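Borkari Packing Room: Frequently Asked Questions

Last looked over in August by Annunziata Ferri. If your question is not on this page, please write to us or come by on Thursday, when the desk is open until the evening.

What is the Packing Room?

It is a shared place where you can wrap and pack fragile household things before you post them, store them or move house. You bring the objects and the box. We give you the table, the bubble wrap, the tape and, if you wish it, some advice. We opened in the old Cundholm shop and we kept many things from there, so please do not expect a modern office.

Do I have to book?

Yes, always. The tables are few and people need more time than they think. One booking is for one hour. If you arrive more than 20 minutes late, we may give the table to the next person. You can move your booking one time without cost.

Which materials are included?

Bubble wrap, clear tape and white paper are included in the price. Boxes are not included, but we sell them at the desk in two sizes. The strong double box, which we buy from Sanna, is the one I recommend for plates. Please take only the wrap you need for this one packing and leave the rest on the table for the next person.

How should I prepare the table?

Spread the bubble wrap before you touch any plate. This is the mistake I see most often: a person unpacks everything from the bag, the table becomes full, and then there is no free place to wrap. Lay the wrap over the part of the board where you will work and keep the dishes to one side. It does not matter if the wrap is crumpled, but the bubbles should look towards the dish. 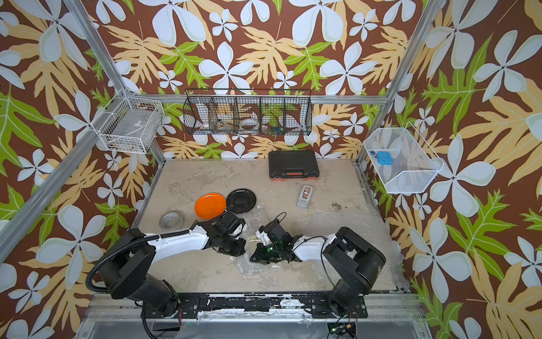 Plates and tape on the left, bubble wrap in the middle and on the right.

What are the wire baskets on the walls for?

They are for small things which would otherwise roll away or disappear under the wrap. The long black one on the back wall has four compartments, and you may put into it a roll, a small bowl or any little item you are not packing yet. The white ones at the sides are for small boxes and packets. Please do not put heavy dishes in the baskets. And please look in all of them before you go home! We have a shelf full of forgotten chargers and cables.

Can I stack plates together in one parcel?

You can, but every plate must have its own wrap first. Two plates which touch each other will make scratches on each other, also when they are plastic. Put a full sheet around the first plate, close it with one piece of tape, and do the same with the second. After this you can put them together and wrap the pair again. In the box, plates should stand on their edge, like books on a shelf. I know that many people lay them flat, because it looks safer, but a flat plate takes all the weight of the plates over it.

How do I pack a bowl?

Fill it first. A small ball of paper or a piece of wrap inside the bowl will support the sides. Then wrap it from the bottom to the rim and fold what remains into the opening. A glass bowl needs two layers, and the rim needs a third one. If you have a bowl and plates in the same box, the bowl goes on the top.

Does it matter which colour of tape I use?

For the parcel it makes no difference. For the person who opens it, it can be very useful. Clear tape is difficult to find with the finger, so fold the last centimetre under itself and make a small tab. If you have white tape, you can write on it with a pen what is inside.

Can I bring my own carrying case?

Of course. A hard plastic case with latches is very good for small tools, lenses or cutlery. Stand it at the back of the table until the dishes are finished, and try the latches before you fill it. If a latch opens too easily, put a piece of tape over it as well.
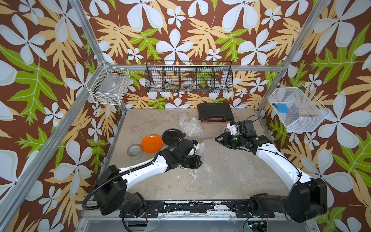 Serena Caruso wrote to us after her visit that she would change one thing in this page: "You say two layers for a glass bowl. I sent mine to my sister with two layers and the rim was chipped. The second one I sent with four, and a cardboard ring around the rim, and it arrived whole." Thank you, Serena. Two layers is enough when the box is well filled, but I agree that for a long journey four is safer, and the cardboard ring is a good idea which I now use also at home.

Is there a limit to the weight?

One box should not be heavier than a person can lift without help. If you hear something move when you tilt it, open it again and fill the holes.

May I come with children?

Yes, if they stay with you. They usually like to press the bubbles, so please give them the old pieces from the sack by the door and leave them the new roll only for looking.

Who is Grarnov?

This is the courier who collects from us. His counter is in the same building, door 403. Parcels which are closed and labelled before 5 in the afternoon go the same day. We cannot follow a parcel for you after it leaves; for this you must ask at his counter and show your receipt.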